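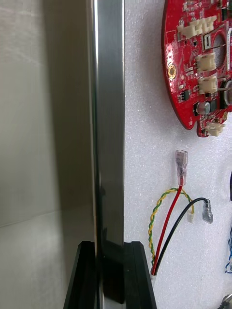

Figure 1. Gripper fingers closed on the lower end of a steel panel, seen from the wrist camera. Behind it are the red circuit board and the loose leads of the harness.

Handout 3: Setting up and looking after the Haton sorting cell

Module leader: Bhavana Shenoy. Laboratory supervisor: Kęstutis Zariņš.

1. Purpose of the session

Students are expected to bring the Haton cell to a working state, check it against the log sheet and leave it ready for the next group. The cell handles parts from dismantled kitchen appliances supplied through the Burnness scheme. Programming of the sorting task is covered in Handout 4 and should not be attempted during this session.

2. Before power is applied

Read the last entry in the cell log. If a fault has been left open, report it to Mr Zariņš before going any further. Check that the emergency stop turns and releases freely, and that the cable at each wrist has enough slack for the full turn of the last joint. A cable that pulls tight at one end of the travel must be re-clipped by laboratory staff.

Wipe the gripper fingers with a dry cloth. Solvents are not to be used on the fingers – they leave a film which affects the grip on polished metal.

3. Laying out the work area

Bins and tray are placed by hand with both arms parked. The bins stand two on each side, and the tray goes between them with a fresh sheet of white paper in the bottom. Parts are set out on the paper with clear space between them. Wire harnesses need the most care, as a strand lying across another part will often be lifted together with it.
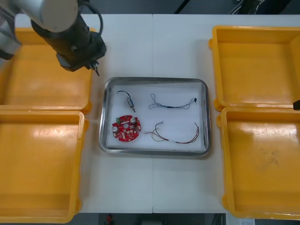

Figure 2. Tray with motor, circuit board and two sets of wires, between the yellow bins. One arm is over the table near the tray.

Once the parts are out, step back behind the floor line and tell your partner that the table is clear before either arm is released.

4. Checking the grip

The grip check is carried out at reduced speed. Close the fingers on the edge of a flat metal part and compare the finger position on the screen with the value in the log. A difference of more than 3 counts calls for the fingers to be zeroed again (see the Moen gripper sheet, page 11). Repeat the check after zeroing and write down both readings.

Students should look at the wrist camera picture while doing this. Both fingertips ought to be in view. If only one can be seen, the camera bracket has moved and the cell must not be run.

5. Routine care

Each session: wipe fingers, change tray paper, inspect cables.
Every 24 running hours: check finger screws and camera bracket.
Every 432 running hours: full inspection by laboratory staff. Students may observe by arrangement with Wenche Tveit.

6. Written work

Hand in one log sheet per pair by Monday, with both grip readings and a short account of any fault found. Sheets without readings will be returned unmarked.

Ustis Technical College, Automation Laboratory | Contact: laboratory office | Back to top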